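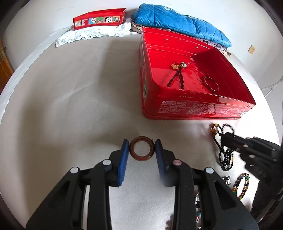
図3 赤茶色の腕輪の両側に二本の指を開いた手持ちグリッパ。奥の赤い缶と右側の装身具は同じ作業の対象物である。

4.2 手持ちグリッパの設定と指パッドの保守

本節では、装身具の収納作業に使用した手持ちグリッパ二台の設定と、日常の保守の手順について述べる。以下では、この二台と保守用の校正台をまとめて「Trelluton」と呼ぶ。機構の設計は第3章で説明したので、ここでは繰り返さない。

各グリッパは左右対称のリンク機構を持ち、指の内側に青いリブ付きパッドを取り付けてある。対象物が腕輪のように滑らかで厚みのある環である場合、把持の安定性はパッドの状態に強く依存する。図3の姿勢では、二本の指の先端が環の左右の側面に近い位置にある。われわれはこの姿勢を「側面接近」と定義し、開き幅の零点を確認するときの基準姿勢としても用いた。環を上からつまむ方法も予備実験で試したが、指先が布に先に触れることが多く、本実験では採用しなかった。

零点の確認は、作業開始前に左右それぞれのグリッパで行う。まず指を完全に閉じ、開度の読みを記録する。次に指を完全に開き、もう一度記録する。読みの差が基準値から外れた場合は、ピボット部のねじを緩め、リンクの遊びを調整してから再び締める。締めすぎると指の戻りが遅くなるため、調整後に必ず手で十回開閉し、引っかかりがないことを確かめた。この作業は主に第二著者のEdgars Mägiが担当した。

パッドの交換時期については、初期の計画では把持回数1000回を上限とした。しかし、ビーズの首飾りを多く扱った期間に、1000回に達する前にリブの先端が丸くなる例が見られた。ビーズの穴の縁が局所的に当たるためと考えられる。そこで、回数による管理に加えて、目視による点検を各作業日の終わりに行うことにした。全期間の把持は1688回で、そのうち落下または掴み損ないと判定したものは34回であった。この34回の多くは細い金属の輪を対象とした把持である。

細い輪に対する掴み損ないは、パッドの摩耗だけでは説明できない。Junaid Ansariの記録によれば、新しいパッドに替えた直後にも同じ失敗が起きている。リブの間隔が輪の線径より広い場合、輪が溝に入り、指を閉じても傾いたまま残る。この現象に対して、先端部のみリブを浅くしたパッドをRolteroに依頼して製作し、細い輪を扱う日に限って使用した。ただし、この浅いリブのパッドはビーズの束に対しては滑りやすく、常時の使用には適さない。

校正台との通信には、Drellariの変換基板を使用した。11月の作業中に一度、右側のグリッパの開度が更新されない故障が発生した。原因はコネクタの接触不良であり、端子を清掃して差し直すことで回復した。この故障の前後に取得した214件の記録は、開度の信頼性が確認できないため、解析から除外した。同じ故障を防ぐため、その後はケーブルをグリッパ本体の側面に沿わせて固定し、手首を回したときに端子に力がかからないようにした。

配置に関しては、対象物を入れる缶を布の上に置き、蓋は外して後方に置いた。缶は金属製で内面に光沢があり、底に反射と影が生じる。影の中の黒いビーズは開度の記録だけでは判別が難しく、把持の成否の判定では、画像を二名が別々に確認した。判定が一致しない場合は、Abou Jaoudeの手順書に従い、「不明」として扱った。缶の縁にはグリッパの指が当たりやすい。縁との接触があった試行では、次の試行に移る前に、指の閉じ位置のみを簡易に再確認した。

二台を同時に使用するときは、一方を缶の手前に、他方を缶の側方に置く配置を基本とした。次の図に、缶の中に装身具が二つのまとまりに分かれている状態と、このときの二台の位置を示す。側方のグリッパは缶の角に近づけるため、リンクの外側が縁に触れない角度を事前に決めておく必要がある。

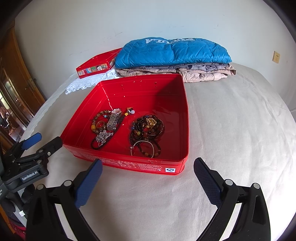 4.3 点検記録の様式

点検の結果は、作業日ごとに一枚の表に記入した。項目は、閉じ位置の読み、開き位置の読み、パッドの種類、リブの状態、ねじの再調整の有無、およびケーブルの固定状態である。リブの状態は「良」「丸みあり」「要交換」の三段階とし、左右の指を別々に評価した。片側だけが「要交換」となった場合でも、両側を同時に交換した。片側のみの交換では、閉じたときの接触面が中央からずれ、零点の読みが安定しなかったからである。

印刷する | メールで送る
最終更新日：09/10/2025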